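Cable routing belongs in the cell standard

Our internal cell standard at Dellow reached revision 19 in March. It runs to 47 clauses, and until this revision two of them dealt with cables. Both covered fixed cabling: trunking, strain relief at the cabinet, labels at each end. The part of the cable that moves with the arm was left to whoever built the cell.

I maintain the document, so the omission is mine. What follows is the reasoning behind the new section, for anyone writing something similar.

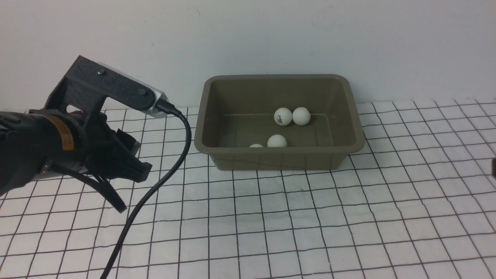
Moving cable should be specified by its envelope, meaning the whole volume it can occupy over the programmed motion. A drawing of the home pose is insufficient. A cable from a bracket-mounted device can arc up, sweep down past the near side of a tray and cross the mat on its way out, all within one pose. The builder has to show that the same loop clears the tray rim and the parts at every other pose. We accept a slow run through the full program with the clearance noted at each waypoint. The minimum is written per cell, because a value that suits a pick-and-place bench is useless on a press.

The second new clause covers the surface. Flexible grid mats are permitted as a visual reference. They are not permitted as a measuring datum unless fixed flat, and the check is done with a straightedge before calibration. A wavy line means the cell coordinates are taken from the table or a machined target. 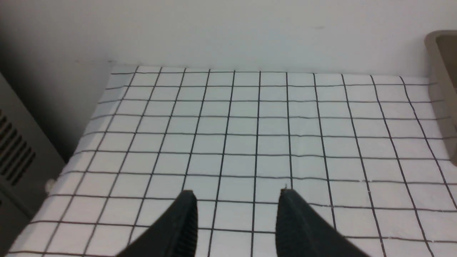
Calibration records now carry the surface check on the same sheet. Previously the two were filed separately, and when I audited 134 records from the Gesero and Praltunent cells, matching them took nearly 2 weeks. The form also has a field for the end effector revision. Swapping fingers without updating that field voids the record.

The third clause concerns start state. Each task sheet must define where the parts and the container are before a run, with tolerances, and what the operator does when a part is outside them. "Parts in front of tub" fails review. So does any sheet that omits the orientation of a part where the gripper depends on it. For two-arm cells the sheet also lists the park position of each arm.
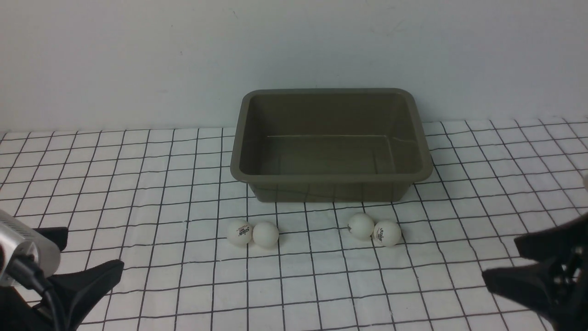
Belay wrote back on the draft that a start-state tolerance is only worth having if the operator can check it without a tool, and asked for the clause to say so. I have added "verifiable by eye or by a supplied template." Belay also objected to voiding the calibration record for a like-for-like finger swap. That one stays as written until I see repeatability data from both sets.

Existing cells have until July to comply with the cable section. The surface and start-state clauses apply from the next calibration.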